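Sisay bench notebook
Tuesday, November 28, 2023

Kitchen tabletop task, remote control, second operator setup. Continuing from the drop-off problem we had with the Flumora arm last week.

Morning went to the leader handle. Zero on the wrist joint had drifted again, so the follower sat a few degrees rotated when the handle was square. Re-zeroed, saved the offsets, restarted the Wonano recorder. The grip trigger still feels stiff in the first third of its travel. Left it alone for now.

Task wording for today is "move the ketchup from the plate to the green tray." Rule for the operator: pause before closing, lift straight up, no sliding. Anything nudged on the way stays where it ends up and the run continues. If the bottle rolls off the plate before it is gripped, mark the run as failed and keep it in the set.

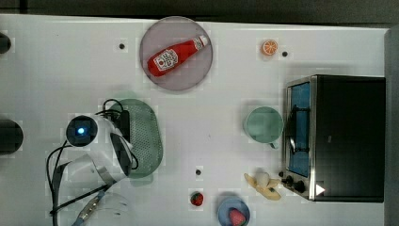
Top view, ketchup on the pink plate, toaster oven on the right, wrist camera light blue.

Recorded 18 runs before lunch and threw out 4. Three of those were mine: I opened the fingers too early over the tray. The other had a gap in the wrist video. Checked the log, and the recorder dropped frames while the disk was syncing. Sync is now set to run only between sessions.

Lining up on the bottle is the slow part. From the overhead view alone it is hard to judge height, and I kept switching to the wrist view for the last bit of the approach. That switch shows up in the data as a short stall. Would like to try both views side by side on one monitor.

Afternoon: 7 more runs with the bottle turned the other way. All kept. Total in the Skovix folder is now 3,621 across all tasks, including the old ones from April with the previous fingers. Those need their own tag before anyone trains on them.

To do:
Tag the April runs
Look at the trigger spring
Second monitor
Same task with the banana, then the strawberries into the blue bowl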